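From: Embla Lindqvist
To: numard-users
Subject: Re: [numard-users] relabeling with subgoals, is it worth the bother?
Date: 30th December

> We tried your hindsight trick on the Trenton set and got nothing. The policy
> is exactly as mediocre as it was before, only now it took an extra night to
> train. Are you sure the gain in the Myklebust runs came from the relabeling
> and you didn't just change the seed until you liked it? Also, what do you
> cut on? The write-up says "contact events" and then never mentions them
> again.
>
> (Our episodes are all drawer opening, one drawer, if that matters.)

It matters. I'll take the points in the order that hurts least.

Contact events. Yes, sorry, that paragraph lost its second half when somebody (me) shortened the write-up in July. We cut an episode wherever the gripper width stops changing after a close or an open command, provided it stays put for 14 control steps. Each piece between two cuts is a subgoal. The last observation of the piece becomes the goal image for everything in it, and the original goal image, meaning the last observation of the whole episode, is kept for a second copy of the same data. So every step turns up 2 times, once with a goal that is near and once with a goal that is far off, and the loss doesn't know which is which.

I did try telling it which is which, with a little flag. It learned to like the flag very much and to ignore the far goals.

Seeds. I deserved that. The number in the write-up is from one seed, and it was the nicest one. I have since gone back and run the thing properly, 40 rollouts per seed, same start positions for both policies, and the gap is smaller than what I reported but still there on every seed. Where it helps is the long episodes, the ones where several things get moved before the goal image is satisfied. On single-move episodes the two policies are the same within anything I'd care to argue about. Your drawer is a single-move episode. You have one contact to cut on, and after cutting you have the whole episode again with a slightly different end. I'd expect an extra night of training and nothing to show for it, so congratulations, you have replicated us.

What I would look at, if you still want to spend time on it:

First, the goal sampler. Numard's default picks goals uniformly over the rest of the episode, and if you leave that on together with the relabeling you get a mush of both. There's a switch in the data config. It's off by default and the docs describe what it did two versions ago.

Second, batch size. Below 16 the near goals win by sheer ease and the policy turns into something that reaches very confidently for whatever it's already next to. It looks great in a short video. Please don't ask how I know.

Third, how you compare goal images. This is the part I got wrong for longest and the part I'd like opinions on. Two views from the table we evaluate on:

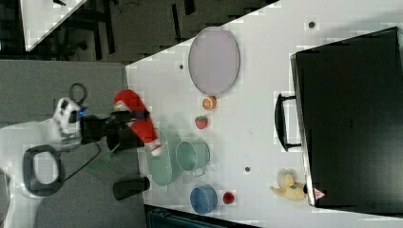
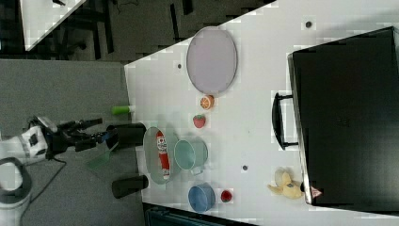

The distance we use to decide whether a goal has been reached is the plain one, embedding of the current view against embedding of the goal view. It's cheap and it works fine as long as the differences you care about are large in the picture. They aren't. The lavender plate, the banana and the big black case take up plenty of room in both views, and what separates the two as goals is largely a red-and-white bottle lying in the gray tray in the second, against a red toy held in the gripper in the first. To Astel's encoder, which we use frozen, the arm counts for more than all the fruit together. Move the arm out of the way and it thinks you've made wonderful progress.

So for the subgoals we now mask the arm in both images before comparing, using the joint readings and a fat margin. The margin eats part of whatever is being held, which means the policy gets no credit for holding anything, only for where things lie once they've been let go. I was prepared to be upset by this and it made the far goals better. The near goals got worse by a hair, mainly the ones that end on a grasp, as you'd expect if you've just painted over the grasp. I tried masking only for goals that end on an open command, and that's what's in the branch now. It is ugly and has an if statement in it that I'm not proud of.

What I haven't tried is a learned distance. I keep being told it would fix all of this, mostly by people who have one to recommend. If anybody on the list has trained one on tabletop data with small objects and has it working without a week of tuning, I'd be glad of the config, even a bad one.

Back to the Trenton set. If you have any episodes at all where the drawer gets opened and then something goes in it, I'd pull those out and run the relabeling on them alone. Even a few would tell you more than all the drawer openings put together. If you don't have any, leave the relabeling off and take the night back.

The branch is called subgoal-cuts. The cutting code runs on recorded gripper widths, so if your logs only keep the commanded width you'll get cuts at every command and the results will be silly. There's a check for it that prints a warning and then carries on regardless. I'll make it stop instead when I'm back at my desk.

Embla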